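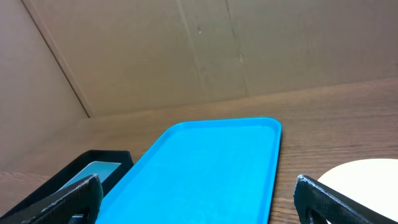 Wednesday, bench 2, started 9.40

Gallska set, day three. The task is still "put the thing in the blue tray", which sounded like a morning's work when I wrote it on the whiteboard in March and has since acquired its own shelf of folders.

Target is 900 good episodes. We had 170 at close yesterday. Oisín Fitzgerald says that is a healthy start. Oisín is not on the bench this week.

Set-up as before: wood table, cardboard at the back and on the left, blue tray in the middle, black box to the left of it, white disc over on the right. Tray starts empty every time. If you find something in it at the start of an episode, bin the episode, don't trim it. I trimmed two on Monday's set and then spent most of an hour finding out which two.

Placement. The box is meant to stand at an angle to the tray, close but not touching. People keep squaring it up. I understand the urge. Please resist it, the model has plenty of tidy tables from the Nyberg set and has learned to expect good manners from furniture. Same goes for the disc: leave the bare wood between it and the tray, we want somewhere for a bad grasp to land in full view of the wrist camera.

10.25. First block done. Threw out 13. Reasons, as far as I can read my own tally:
- operator paused over the tray to think (most of them, and most of those were me)
- object dropped on the rim and nudged in afterwards
- arm started from yesterday's home pose
- one where I sneezed on the pedal

The pausing matters more than it looks. Replay it and the arm hangs there over the tray like someone who has walked into the kitchen and forgotten why. The policy trained on the Monach episodes picked this up beautifully. It hovers, it considers, it times out. If you need to think, think before you press record.

11.10. Argument with myself about the nudges. Dropping on the rim and then pushing the thing in does count as success under the written rule (object at rest inside the lip, fingers clear). It's also a recovery, and we are short of recoveries. Decided: keep them, tag them "rim", and let whoever trains on it sort them out. Went back and rescued 4 from the bin. So nine thrown out in that block, and the tally sheet now has an arrow on it that I hope I'll understand next week.

Cardboard. The crease in the back wall is staying. Somebody from Dosolitz asked on the call whether we would be getting a proper backdrop and I said we were evaluating options. The option is more cardboard. I did a quick check before the call with the wall swapped for a fresh sheet and the old checkpoint went wide to the left on nearly every place, so there's a fair chance it has been steering by the marks. Irritating, but better to know now. Plan: swap sheets between blocks, write the sheet letter in the log, and don't throw any of the scruffy ones away.

14.00. Second block. Slower after lunch. Grip pads wiped with a dry cloth before starting, nothing else. Whoever used the citrus spray last week, the pads were slippery until the following day and there's a run of episodes where the fingers close perfectly and leave with nothing. Very moving to watch. Tagged "slip".

Approach: fingers fully open until over the object, then straight down. I've been drifting in from the right out of habit and it shows in the plots as a fat smear on one side. Tried making myself come in from the left for a whole block and it felt like brushing my teeth with the wrong hand. Episodes look fine though.

15.30. Disk warning. Moved the Monach raw files off to the other drive, checked the copy opened, then deleted. In that order this time.

To do tomorrow
- new sheet up before first block, log the letter
- ask Oisín for the other objects, the present lot are all too easy to pick up
- turn the black box the other way for one block, see who complains
- reset home pose BEFORE recording. Written on tape on the pedal now
- find out where the good chair went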